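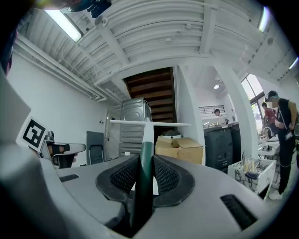 Visit to the Hisness workshop, November 2019

Our group went to see how Hisness collects the examples it uses to train its handling software. I had read their short paper beforehand and wanted to see the hand work that sits behind it. Mekdes Gebretsadik, who runs the collection side, met us at the door and took us straight in, so the tea came afterwards.

The place is a workshop with a mezzanine over part of it. The office is elsewhere in the building and we did not go in. People were working when we arrived and carried on while we were there.

How the collecting is done

The method is simple to describe. A person takes a hand-held gripper in each hand and does an ordinary job with the pair of them. Each gripper has its own camera looking out past the fingers, and there are square black-and-white markers which the software uses to work out where things are. A head camera is worn as well, to give a view of both hands together. One go at one job, from picking up the first thing to putting down the last, is called a take.

I had expected the grippers to be lighter. After a few minutes my forearms knew about it. The trigger needs a steady squeeze, and if you let it snap shut the take is marked down. Mekdes told us that new people are always too quick. They are asked to work at the speed they would use if they were carrying something for an elderly relative, and I found that a useful instruction.

Each collector has a sheet of jobs called the Tilahun list, after the person who wrote the first version. It had 12 jobs on it when we saw it. They include moving bottles from one bin to another, folding a cloth in half, opening a box by its flaps and passing a long thin item from one gripper to the other. The passing job is the one with the most failed takes. Failed takes are kept in a separate folder, and part of the team wants to start using them.

The week before our visit they had recorded 634 takes, of which 274 were passed for training on first checking. That seemed low to me. Remzi Ertürk, who does the checking, said it was a fair week and that the figure in June had been worse. Most rejects are for dull causes: a marker out of view for too long, a camera not started, a collector who stopped halfway to talk.

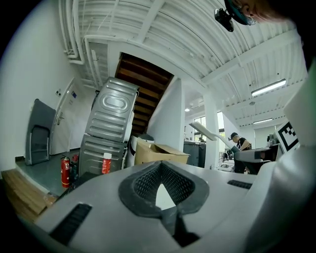

What I most wanted to ask about was the background. In our own small project we had recorded everything at one bare table, and the system we trained went to pieces as soon as we moved it to another bench. Remzi said they had made the same mistake with their first 210 takes, which were all done against a plain screen. Since then they have left the room as it is. Fire extinguisher on the floor, spray can, open cardboard box, boards stacked to one side: it all goes into the recordings, along with whoever is working at the bench further back. Things get shifted between sessions so that the system does not learn to lean on any one of them. The cameras take in a very wide view, and a good deal of each recording is ceiling and stairs, which they do not crop.

Checking and storage

Checking is done on two screens by a person who did not record the take. They use a program called Jiserico, written in house, which plays the two gripper views and the head view side by side. Lining up the three in time used to be done by hand. Now it is mostly automatic, though Remzi still moves a few by a frame or two.

We asked whether the takes could be shared. The answer was not yet. Faces have to be blurred first, and the blurring is slow. A smaller set has gone to Mekwood, who are testing it on an arm of their own.

Points for our group

Record in more than one spot from the first day. Have someone else check the takes. Put the markers where a sleeve will not cover them. Agree what counts as a failed take before starting, and write it on the job sheet.

Mekdes has offered to lend us a pair of the older grippers for a fortnight. I will write to her about dates once we know which bench we can have.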